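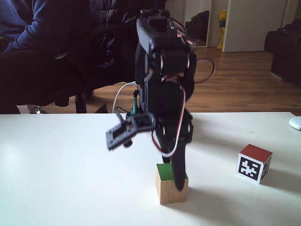
Drendero pilot: progress report, second quarter of the grant

Where we are

We promised Ambaye 400 recorded demonstrations of a small arm handling cubes on a table by the end of September. We have more than 3000 attempts on disk, and 400 of them are good. I am told this ratio is normal, and I have chosen to believe it.

The task hasn't changed since the proposal. A person steers the arm by remote control up to a wooden cube with a green top, takes hold of it, and puts it down beside a second cube, the one with the dark red top and the black-and-white markers on its sides. The person does this patiently, over and over, and the arm is supposed to pick up the habit.

What went well

Teaching by hand, where you hold the arm by the wrist and walk it through the motion, took an afternoon to set up and gave us the first 67 usable runs. It also gave us a lot of video of our own sleeves. We moved to remote control in the second month and have stayed there.

The Jositz controller arrived on time and works. Operators need a short morning of practice before their runs are worth keeping, down from most of a week with the old joystick.

What went less well

The long finger likes to land on the front of the cube when it should go down beside it. A good operator backs off and tries again. A tired one pushes. We kept some of the pushing on purpose, with the recovery that follows, and threw out the rest.

Cables. The red-and-white servo leads stand out from the arm in generous loops, and at full stretch one of them caught on the bracket. The budget line for "minor hardware" has paid for clips.

Our first trained model learned to reach for the cube very nicely and then wait there. The cause was our operators, who all paused before closing the gripper. We have asked them to stop thinking at that point.

Next quarter

Retrain on the 400 runs, with the pauses trimmed. Run 5 cube layouts the arm has not been shown, and report the results whether or not they flatter us. Send a copy of the recordings to Sarkura, as agreed.

Spending is on plan apart from the clips. We are not asking for more money in this report.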